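Chapter 7
Planning for Equipment: What Will It Really Cost?

By now you will have a fair idea of what a robot arm can do, and you may be itching to open a catalogue and start choosing. I remember the feeling well! But let me ask you to hold off for one more chapter, as the arm itself is often the easiest line in the budget to fill in.

Take the Lostier bottling works, which we'll follow from here to the end of Part 3. Its managers set aside money in August for a single arm from Ivadex, and they had a very sensible quote in hand. What they had left out was everything around it – the gripper, the table, the guarding, the training days, the spare parts, and the 42 hours of setup that Wovura, their installer, quite properly billed them for.

So we begin with the job, well before the machine. Write down what is to be picked up, how wide and how tall it is, and how a person would reach for it. A small ridged bottle with a narrow middle makes a good first case, as its shape will steer your choice of gripper and so a good part of your spending. 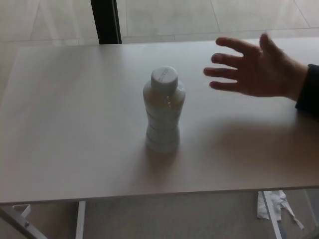
El Ouafi would have you go a step further and price the gripper before the arm, on the grounds that a cheap arm with the wrong fingers is a dear purchase at any price. I have come round to that view myself, though I'd still get both quotes in the same week.

Section 7.1 sets out a blank budget sheet. Keep a pencil handy, and leave a line at the bottom for whatever you've forgotten.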